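Monday, continued after lunch. Simulation only, the real cell at Urkberg is not touched this week.

Question from last week is still open: do we order the Otier fingers for both arms, or do we stay with the straight ones and spend the money on a second wrist camera? I wanted to have an answer today. I have half of one.

## Setup

- Simulator: Yook, the same build as in March. I did not update it. The update changes the contact solver and then all the old numbers are worth nothing.
- Scene: the household one from Koddale, with their cluttered furniture and random small objects. Same seed for all runs.
- Task: drive to a bar handle, close, hold. For the second part, hold a piece of cloth with one arm while the other arm goes to the table.
- Limit per run: 2,000 control steps. If the fingers are not closed on the target by then, the run is written down as failed.
- Controllers: our normal position controller, and the soft one (impedance) with the gains from the last notebook.

I changed only one thing at a time. This sounds obvious, but in the morning I found that my launch script was loading the soft gains also for the "normal" runs. Everything before lunch is thrown away. I keep the logs in the folder `old_wrong_gains` so that no one uses them by mistake. Please do not use them.

## Fingers

Median steps to a closed grip on the handle, successful runs only:

| Fingers | Controller | Steps |
|---|---|---|
| straight | position | 381 |
| tapered (Otier) | position | 377 |
| tapered (Otier) | soft | 422 |

So between the straight and the tapered fingers there is nearly no difference in speed. I would not buy anything for four steps. I had expected more, as the tapered ones go in more easily behind a bar, but the time is spent in the approach and the fingers have no part in this. The closing itself is short in all cases.

The soft controller costs time. It comes near to the handle and then it creeps. I looked at the plots of the position error, and the last part of the curve is very flat. With higher stiffness in the approach direction it should become better, but then we lose the reason to use it. To try: stiff until first contact, soft afterwards. The switch is already in the code (someone wrote it in the winter, thank you), it is only not connected to the contact signal.

Straight and soft together I have not run. It is missing in the table for this reason, not by mistake.

A note about failures. With the straight fingers the failed runs are mostly of one type: a finger tip comes down on the bar instead of beside it, and the controller pushes until the time is over. With the tapered fingers this type is rare, and what I see more often is that the bar slides toward the tips when the arm starts to pull. For me the second type is less bad. On real hardware, pushing on a bar with full force means a bent standoff or a protective stop, and sliding off means only that we try again.

## Cameras

Now the part which took most of the afternoon. The wrist camera sits low, and its own gripper body covers the full lower side of the view. I was ready to complain about this, but for the fingers it is good: both tips stay in view and you can judge the gap. What is less good is how little of the rest one understands. From the wrist the furniture comes in at such a steep angle that I needed some seconds to see which direction is up, and I know this scene well. The detector has the same problem, I think. It finds the long dark rods without difficulty, but when two of them lie almost in line it tends to make one handle out of them.

The upper camera has the opposite character. It sees the table and the second arm together, so for planning it is the better one, but the white shell of the near arm stands in the middle and hides exactly the place where we want to look. 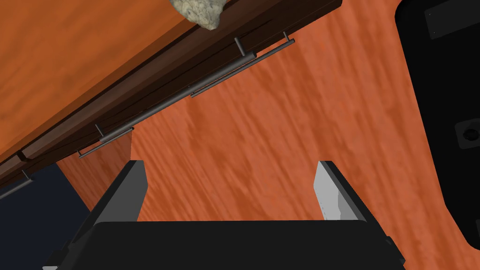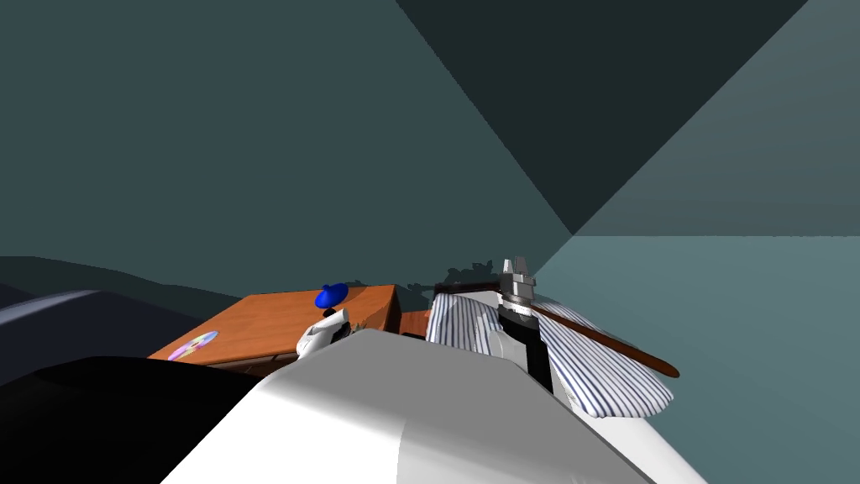
*First: wrist camera, tapered fingers open, bar handles at upper left. Second: upper camera, looking over the white arm. Both rendered in Yook.*

Remarks on these two, so that I remember:

1. The pale pad on the right finger is very easy to find by brightness. On the left finger I see only black from this camera. For the tracking of the opening width it would help to have a bright mark on both, on a face which the camera can see. In simulation this is a change of one line. On the real fingers it is a small sticker or some paint, and we should ask Otier if paint is allowed on the part.
2. The big black thing on the right side of the wrist view takes away a wide piece of the image. I masked it by hand for now, and the mask is stored together with the camera file. If the camera is moved, the mask must be made new.
3. In the upper view, the tip of the white gripper is just visible behind the shell, near the blue object. A bit lower and it would be hidden completely. So the pose estimate of this gripper must come from the joint values there, and the image can only confirm it.
4. The striped cloth is a pleasant test object. The thin stripes show every fold, and with the plain cloth I was never sure if the mesh had moved or only the light. I propose to keep the striped one as our standard.
5. The long brown rod across the cloth confuses the segmentation. It is assigned sometimes to the cloth and sometimes to the arm. I did not place it there on purpose, it comes from the random objects of the scene. I leave it in. A kitchen at a customer will have worse things.

I also tried to raise the upper camera and tilt it down more. The shell then hides less of the table, but the far side of the second arm goes out of view, and the hand-eye error on that arm becomes larger. I went back to the old mount. Moving it sideways is perhaps the better direction. I did this only by dragging in the viewer, without any measurement, so do not take it as a result.

## Cloth

Only a short trial. The holding arm had the black wrist with the slotted silver fitting, and the cloth was attached with the "sticky" contact from Yook. I know that this is cheating a little. Real contact with cloth is still too slow on my machine, and I wanted to see the cameras and the arms together, not the friction.

With the position controller the cloth shakes visibly in the viewer when the base makes a correction. With the soft controller it is calm. This is the first case where I would really choose the soft one, and there the extra steps do not hurt us.

What I could not test is whether the cloth disturbs the wrist camera of the other arm when the two come close to each other. In all my runs the working arm stayed on the table side. The collision check between arm and cloth is switched off in the Koddale scene file, and when I switch it on, the simulator stops with an error about the mesh thickness. I have written to them. If they answer as fast as last time, we will hear something next week.

## What I think at the moment

Otier fingers: yes, but for the kind of failure and not for the speed. One pair for the left arm is enough to begin. The offer we have is for two pairs, so somebody has to ask for a new one.

Second wrist camera: I would wait. The wrist view is already good where it is good, and a second one of the same kind would not show us what the first one does not. A camera on the side, fixed to the base, looking at the table from the right – this I would like to try first, it costs nothing in simulation.

Controller: position for handles, soft for everything that hangs. Mixed version when the contact signal is connected.

## Open

- [ ] straight fingers with soft controller, to fill the table
- [ ] connect contact signal to the stiffness switch
- [ ] bright mark on both fingers, then repeat the opening width test
- [ ] side camera on the base, a real comparison with the same seed
- [ ] handle detector: what happens with two rods in line, collect the bad cases
- [ ] repair the launch script so that it prints the gains at the start (should have been done in the morning)
- [ ] new offer from Otier, one pair
- [ ] answer from Koddale about the mesh thickness

The runs from the afternoon are on the shared disk, in the folder with today's name. The plots are not nice, the axis labels are still missing on the soft controller ones. The machine runs the straight finger set one more time during the night with a different seed, so please leave it on.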